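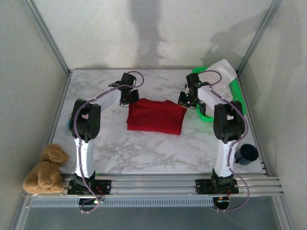 Week 2 is about surfaces, and why the thing underneath the thing you are looking at does half the work. Most of you will have arrived thinking of color as a property that objects own, like weight or a bad reputation. Color is closer to gossip: it depends on who is standing nearby. Take a red cloth on a white tabletop with gray marble veining. The red looks fierce there, against the pale ground. Put the same cloth on a brick-colored rug and it sulks. The dye hasn't changed. Your eye has simply been given different company to judge it by, and it judges hard.

Some words we will use all term, so please stop using them loosely.

Hue is the name of the color: red, green, that one your landlord calls oatmeal.

Value is how light or dark it is. Value does most of the heavy lifting in any composition and gets very little of the credit.

Chroma is how strong the color is. Beginners buy it by the bucket.

Ground is whatever the color sits on. Paper, wall, table, other color.

Simultaneous contrast

Two colors side by side push each other apart. A mid gray on black looks lighter than the same gray on white. A gray on strong red picks up a faint greenish cast, and you will swear I painted it that way. I did not. Students accuse me of this every year and I have started bringing the scissors so they can cut the swatch out and check.

The effect is stronger when the inner patch is small and the ground is large, and when the two are close in value. It gets weaker if you draw a dark outline between them, a trick sign painters have used for a long time and which Girkora uses on every one of its tea tins. Look for the outline next time you are bored in a grocery store.

White grounds

White is popular because it seems neutral. It is in fact the loudest ground you can choose. It makes mid values look darker, and it shows every mark. White paper also comes in warm and cool, and if you buy half a pad of each you will spend an evening wondering why your yellows don't match. Ask me how I know.

Veined, speckled or patterned grounds soften the problem a little. The eye averages the pattern from a distance and picks it apart up close, so the same swatch can behave in two ways depending on where you stand. For the Zostico poster project, tape your work up and walk to the far end of the studio before you decide you are finished. You are probably not finished.

Homework, due 2nd September

Pick one colored thing you own that is a single flat color. A sock is fine. A clean sock is better. Look at it against five grounds, one of which must be white and one close to it in value. Mix a paint match of what you see each time, not what you know to be there. Label the swatches on the back.

Paper should be 300 gsm or it will buckle and you will blame the assignment. The Netton pads in the supply store are acceptable. Gouache only, no markers.

Reading: course packet, pages 211 to the end of the chapter. Skip the section on color and mood unless you enjoy being told that blue is calm.

The studio is room 456. The lights by the sink are warmer than the others, so mix and judge in the same spot.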